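About Clarnden Materials

Clarnden Materials supplies cushioning, seals and packing foam to manufacturers and repair shops throughout the region.

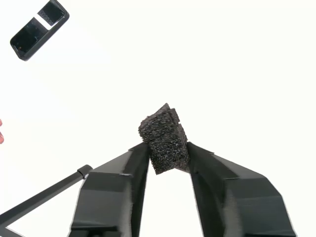 Our History

The company was established by Eduard Vaněk as a cutting shop in Tillorano, with 4 employees and a single order book. It later acquired the Michalík warehouse, where the main stock is still held. Today Clarnden employs 85 people across both sites.

Our Work

Customers may order full sheets, rolls or parts cut to a drawing. The minimum order for cut parts is 100 pieces - smaller quantities are accepted for samples and for the repair trade. Standard orders leave the warehouse in about 12 working days. Upholstery grades are sold under the Kinside name and are available through dealers only.

Management

Po-yen Wan was appointed managing director following Mr. Vaněk's retirement and is responsible for purchasing and customer accounts. Mr. Vaněk remains an adviser to the board.

Apprenticeships

Clarnden accepts apprentices each July in cutting, stock control and office administration. Applicants should write to the Tillorano office and enclose a school report. Travel between the two sites is paid by the company.

Comments

Marge T.: Do you still sell the Kinside seat pads in the thicker size? Our dealer says they are out.

Clarnden Office: The thicker size remains in the range. Please ask your dealer to contact the Michalík warehouse.

dwl_boats: Ordered bunk foam cut to a paper pattern, good fit. Corners could have been neater.

This site uses cookies to remember your settings. Accept | Decline

Contact | © Clarnden Materials | Back to top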